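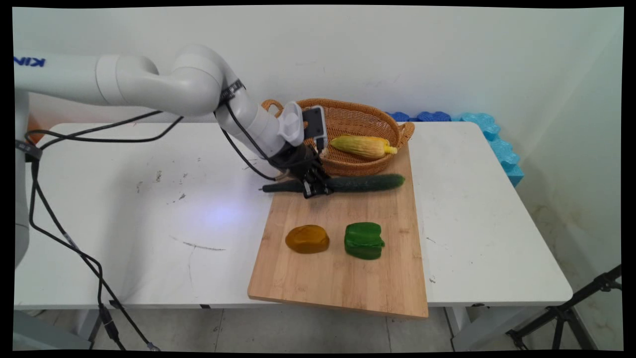

Looking After a Bamboo Cutting Board

Wash the board by hand as soon as the vegetables are off it. Warm water, a drop of dish soap and a soft sponge will do. Scrub along the grain. Never leave it in the sink and keep it out of the dishwasher, or the strips will start to split.

Dry it with a towel, then stand it on its long edge overnight so both sides get air.

Oil it once a month with food-grade mineral oil. Wipe on a thin coat, wait 5 hours and rub off what's left. Cooking oil goes sticky and smells after a while.

Before You Cut

Rinse cucumbers under the tap and rub the bumps with your fingers, where grit likes to hide. Trim both ends.

Bell peppers stay put better if you halve them first and cut with the skin side down. A dull knife slides on the glossy side.

Leave corn in its husk until you are ready to cook it. A wicker basket is fine for a few hours on the table, but past that it belongs in the refrigerator.

If the Board Slides

Lay a damp dish towel flat underneath and push the whole board back from the edge of the table. Clementina Prata wrote in to say she uses 2 squares of rubber shelf liner, which also works and can be rinsed.

Next page: getting onion smell out of wood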